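Moving 523 tickets off Plutunden – plugin or plain export?

gernitfan_k
Our team is leaving Plutunden for Udotlow in April and I'm stuck on the ticket history. We have 523 open tickets and way more closed ones. The Qaisi plugin says it'll carry over comments and custom fields, but the license is priced per seat and there are only 4 of us who ever touch the old stuff. Has anybody just used the built-in export?

mossyport
I did the export last year, no plugin. Comments came over fine, but every custom dropdown turned into plain text. Took me an evening to fix with a script.

gernitfan_k
An evening I can live with! What about attachments? Ours are mostly photos.
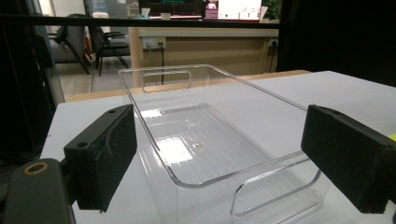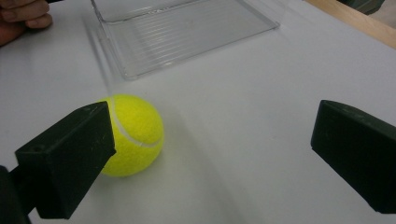
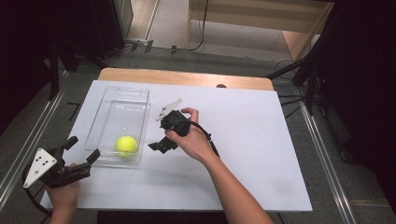 Each ticket can have up to 10 of them, and if they come loose from their tickets I'm in real trouble.

mossyport
Mine stayed attached. The file names got mangled, but the links held.

tabstop88
Gotta disagree with mossyport here. The links held until we archived the old project, and then they all broke – the export was pointing back at the old server. Buy the plugin for a month and cancel.

mossyport
Did you tick "include files"? It's off by default.

tabstop88
...I did not. Still think Qaisi is worth it for the dropdowns though.

gernitfan_k
Ok, trying a test run on 10 tickets tonight with the box ticked. Does Gernitlow hosting choke on big zip files or is that just an old rumor?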